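# Cutlery Sorting Notes

Data card for the cutlery part of the Brerville tabletop set. Read it before you quote any numbers from it.

## What is in it

313 clips of flatware being sorted on a wooden table. There are 126 clips with a utensil caddy and 100 with loose cutlery and other household things nearby. The rest are mixed, and the mixing wasn't planned very well. Last changed 26 Feb 2026.

The labels follow the Vollero kitchen list, version 2, which claims to cover "all common flatware." I have doubts. It has one entry for `spoon` and one for `serving_spoon`, and no rule for telling them apart except "size," with no size given.

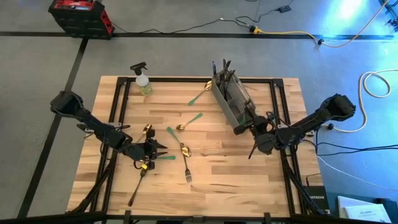

Color is the other weak spot. The Vollero list treats color as a property of the whole utensil, which works until the handle and the bowl disagree. Spoons with gold bowls and bright green handles, like those lying near the gray caddy, were entered as `gold` by one labeling pass and `green` by the next. Both passes were sure of themselves. We now use two fields, `color_handle` and `color_head`, and leave either one blank if that end is hidden. Black forks and knives standing in a caddy get `black` only for the end that shows.

## Known problems

- 56 clips still have the old single color field. Don't merge them with the rest and hope.
- `caddy` and `dish_basket` are separate labels, but the line between them is thin. Check before you count either.
- "Sorted" means whatever the labeler thought it meant that day. Some accepted spoons and forks in one slot.
- Shiny spoon bowls pick up reflections. Automatic color readings on them are close to useless, whatever the Satport script reports.

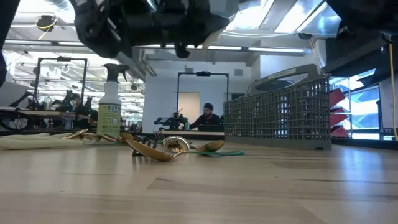

The Satport script also produces a "tidiness score" from 0 to 1. It is kept in the table for old users. I would not put it in a paper. It drops when a napkin is present and rises when cutlery is piled up, so a heap beats a neat row.

## Using it

Start with `labels.csv`. The `notes` column is free text and often more reliable than the label next to it. Splits are in `splits/`; the Zhuravel split is the only one checked by hand, and it was checked once, in June.

If all you need is "utensil or not utensil," this set is fine. For anything finer, relabel a small batch yourself and compare.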